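Manuseamento robotizado de componentes de computador

O manuseamento robotizado de componentes de computador é o conjunto de práticas pelas quais um braço robótico, munido de uma garra, retira, transporta e pousa peças delicadas como processadores, módulos de memória e placas de expansão. O termo abrange tanto a montagem em fábrica como a desmontagem para reaproveitamento, e nos últimos anos também os bancos de ensaio em que laboratórios e escolas técnicas afinam os seus programas de preensão. Este artigo trata sobretudo das regras de boa prática, que são, para quem começa, a parte menos vistosa do assunto e também aquela a que se volta mais vezes.

Âmbito e origem das regras

Não existe um documento único que regule a matéria. Quem trabalha na área vive, por assim dizer, na confluência de três famílias de normas: as de segurança das máquinas e dos robôs industriais, entre as quais a ISO 10218, as de proteção contra descargas eletrostáticas, de que a IEC 61340-5-1 é a mais citada, e os guias internos de cada oficina. Estes últimos variam imenso, e é neles que se encontra o saber mais saboroso, escrito por pessoas que já entortaram um contacto e não querem que o colega passe pelo mesmo desgosto.

Um dos guias internos que mais circulou entre pequenas oficinas é o chamado Caderno de Clandell, redigido por Marjorie Kettle e Bram Van Acker para o centro de formação de Sanutton. A primeira versão foi distribuída em 23 de agosto de 2021, e em dezembro do mesmo ano saiu uma revisão alargada, já com um capítulo próprio sobre bases de fixação. O caderno divide-se em 8 capítulos e tem a virtude, rara neste género de literatura, de se deixar ler com gosto.

Preensão do processador

O processador agarra-se pelos lados opostos, com os dedos paralelos, e nunca pela face dos contactos. A regra parece simples (e é!), mas obriga a pensar na ordem das coisas: a garra deve aproximar-se já com a abertura certa, fechar devagar e só depois subir. O Caderno de Clandell recomenda que se fixe no programa um limite de força próprio para cada tipo de peça, e que esse limite fique anotado na ficha do posto, à vista de quem chega para o turno seguinte.

Recomenda-se também que as pontas dos dedos tenham algum revestimento que aumente o atrito. Kettle insiste bastante neste ponto e lembra que o revestimento se gasta, pelo que deve ser inspecionado antes de cada série e substituído ao fim de 400 ciclos, mesmo que ainda tenha bom aspeto. Um dedo gasto num só lado faz rodar a peça, e um processador que chega rodado ao seu destino é um processador que não assenta.

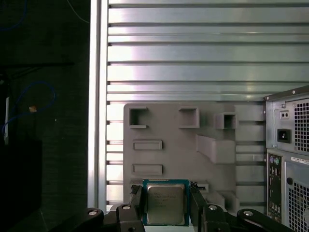

Quanto à velocidade, a prática corrente distingue o percurso livre do percurso de aproximação. No primeiro o braço pode mover-se com certa desenvoltura, desde que a trajetória passe acima de todos os relevos da bancada; no segundo convém reduzir bastante o andamento, sobretudo quando há paredes ou rebordos vizinhos em que a peça possa tocar. Muitas oficinas definem um ponto intermédio, na vertical do destino, onde o movimento para por um instante antes da descida. É um hábito antigo, herdado da montagem manual, e continua a poupar muitos aborrecimentos.

Bases de fixação

Chama-se base de fixação, ou simplesmente base, à placa com relevos moldados que recebe as peças em posições conhecidas. Uma boa base tem encaixes com folga suficiente para que a peça entre sem esforço e rebordos que a impeçam de deslizar. Deve ainda deixar espaço de ambos os lados para os dedos da garra, pormenor que os projetistas de primeira viagem esquecem com uma frequência enternecedora.

A base deve estar presa à bancada de maneira que não se desloque durante o trabalho. As bancadas de perfis de alumínio são muito apreciadas para este fim, pois permitem fixar e reposicionar os acessórios ao longo das ranhuras. Em contrapartida, o metal claro reflete a luz, e quem usa câmaras para localizar as peças fará bem em ensaiar a iluminação a diferentes horas do dia. O fabricante Postma fornece bases em cinzento baço, cor que o caderno aconselha por facilitar a distinção entre a peça e o fundo.

Módulos de memória

Os módulos de memória são compridos, finos e leves, o que pede cuidados diferentes. Devem ser agarrados pelas arestas, sem que os dedos carreguem sobre os circuitos integrados nem toquem na fila de contactos. Quando o módulo está deitado na base, a garra desce com os dedos de um lado e do outro e fecha apenas quando o programa confirma a altura. Van Acker dedica a este gesto um capítulo inteiro, com uma paciência admirável, e conclui que a maior parte das falhas vem de uma altura mal calibrada.

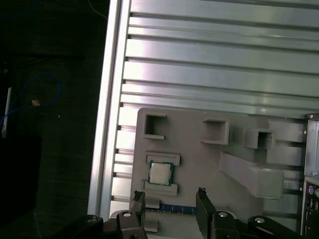 Com que frequência se deve recalibrar a altura da garra?

O caderno aconselha uma verificação no início de cada turno e outra a cada 100 preensões, além de uma recalibração completa sempre que se troquem os dedos ou se mude a base de lugar.

Proteção eletrostática e arrumação

A bancada, a base e o corpo do robô devem partilhar uma ligação à terra verificada com regularidade. Os materiais plásticos comuns acumulam carga, e por isso se preferem, nas bases e nos revestimentos, os materiais dissipativos. Os cabos merecem igual atenção: devem seguir fora da área de movimento do braço, com folga bastante para não serem repuxados.

Registo e formação

A oficina Clemel, que adotou o caderno quase por inteiro, mantém um registo de cada peça caída ou mal pousada, com a hora, o programa e o nome do operador. O registo conta já 1241 entradas e é usado nas sessões de formação, em que os aprendizes leem algumas ocorrências em voz alta e discutem o que teriam feito. Os erros não dão lugar a repreensão, e as entradas mais antigas, assinadas pelos próprios autores do caderno, continuam a ser das mais consultadas.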